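Key board

A key board, also called a key panel or key rack, is a flat panel fitted with hooks on which keys are hung when they are not in use. It may be fixed to a wall or carried on a stand. Key boards are found in homes, offices, workshops and small hotels, wherever several people need the same keys.

Design

The simplest key boards are plain panels with a single row of hooks. Larger models, such as the Moruvden 134, arrange their hooks in rows and give each position a number. The panel may be painted, covered in fabric or finished with a printed pattern that imitates wood or stone. Marble patterns became popular in entrance halls, where the board is in view all day.

Freestanding boards rest on legs and are often tilted back a little. They suit rented rooms and halls with stone or tile floors, and they can be moved without leaving holes in a wall.

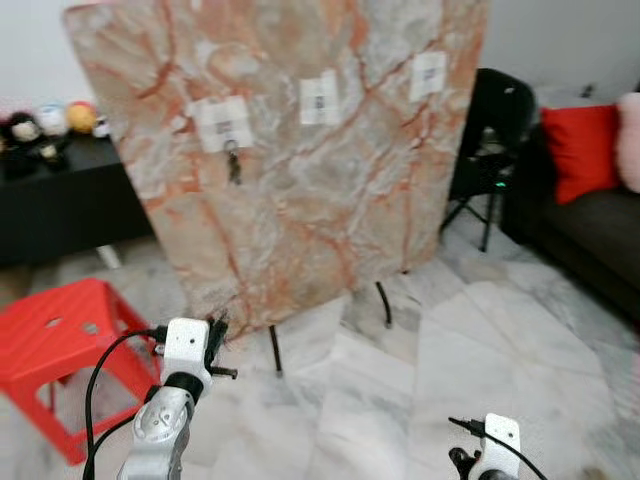 Labeling

Each hook is normally matched to a label. Older boards used brass numbers or handwritten cards. Printed codes are now common and can be read with a phone or a hand scanner — the Clundent system, for example, links every code to a line in a key register. Labels are usually placed directly above the hook so that a hanging bunch does not cover them.

Use

Keys are kept singly or in bunches on a metal ring. Heavy bunches are best hung on the lower hooks of a freestanding board, as weight near the top makes it less steady. In shared buildings the board is often checked against the register at closing time.

Related items

A key cabinet is a closed box with hooks inside and a door that locks. The Caron cabinet, sold in sizes of 34 and 103 hooks, is of this type. A key tray has no hooks and is used mainly in private homes.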